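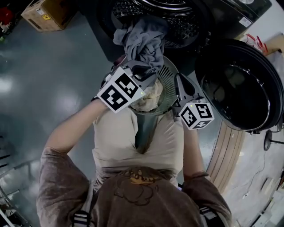 Garment held in both grippers, laundry area.

October, Tuesday, 14:20

Bench seating, plaza side, Erkurholm. Second round on armrest spacing.

Installed mock-up is 2,070 mm overall with two intermediate armrests. Drawing calls for three equal bays. Measured clear widths this morning: left bay 494 mm, centre and right both wider. Left post was set off the wrong datum (end cap face, should be frame centreline). Fouad to re-drill. Old holes to be plugged and left visible on the mock-up so we can see how the repair weathers.

Hae-won's objection from last week stands: with two armrests nobody can lie down, and the client brief says nothing either way. She wants it raised before Steltitz prices the castings. Agreed. I-seul is drawing a variant with one armrest, off-centre, leaving a long clear run of slats on the left for a parent with a pram bag or someone who needs to stretch out. The armrest stays in both variants - older users push up on it to stand, and without one the seat height is wrong for them.

Seat height: 6 mm low at the right end. Paving falls toward the drain. Shim the feet, don't trim them.

Shorter version for the tram shelter is 1,736 mm. Same end frames, one armrest only. Byung-chul asked whether the back rail could be dropped to save weight. No. Try the lower rail profile first.

Slat finish: Baster oil on slats 1 to 4, bare on the rest. Leave outside under the eaves. Grey colour already uneven on the bare ones near the fixings.

To do
- re-drill left post (Fouad)
- one-armrest variant, plan and elevation (I-seul)
- email Lorena Zúñiga re: lying-down question, copy Hae-won
- hold casting order until she replies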